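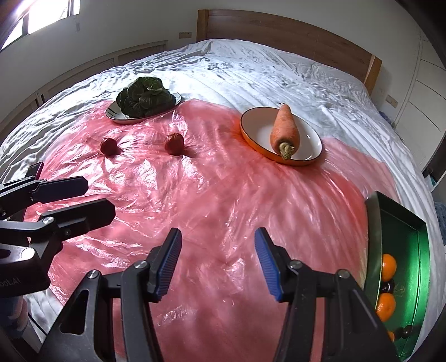
I drove 38 miles to the open day at Whitelaw expecting to be bored, and I came home with opinions. So bear with me!

The job they were showing was sorting food on a bed. Bok choy on one plate, a big carrot on another, strawberries sitting out on pink plastic, a tray of oranges — and a person working a pair of black hand-held grippers with little blue pads on the fingers. Warrick Harawira, who showed us in, let me have a go. I needed 3 tries to pick up a strawberry, and I've been feeding myself for quite a while now.

That's my point, really. We get so worked up over whether robots will take every job going, and we hardly talk about how much plain human handwork goes in first. Warrick told us they'd logged almost 290 pickups that week, each one done by somebody's wrists. I think those people should get their names on the thing, the way a film has credits (I said so, loudly, and got a polite nod).

My neighbor Vaughan Tapsell thinks it's all a waste of money. He stayed for the coffee and skipped the grippers, so I'm not counting his vote. Go and try it before you decide — they're doing another one at Eseck later in January, and I've already put my name down.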